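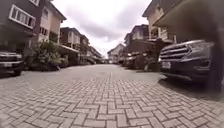 La rue côté maisons brunes, pavés gris en chevrons.

Catégorie : Vie de quartier > Rues et voirie

Deux ans que j'habite rue Dorance, à Brevomstead. Petit fil sur les pavés.

Pose en chevrons, avec une ligne de briques au milieu de la chaussée. Pas besoin de peinture.

L'entreprise Nijs a refait presque 600 m² en juillet – le bruit commençait à 7 h.

À vélo ça vibre un peu. En voiture on ralentit, tant mieux.

Prochaine tranche : la rue Jevemness. Pensez à déplacer vos voitures mardi.

Rechercher un sujet… OK

À lire aussi
Stationnement : les nouvelles zones
Tailler sa haie côté rue
Collecte du verre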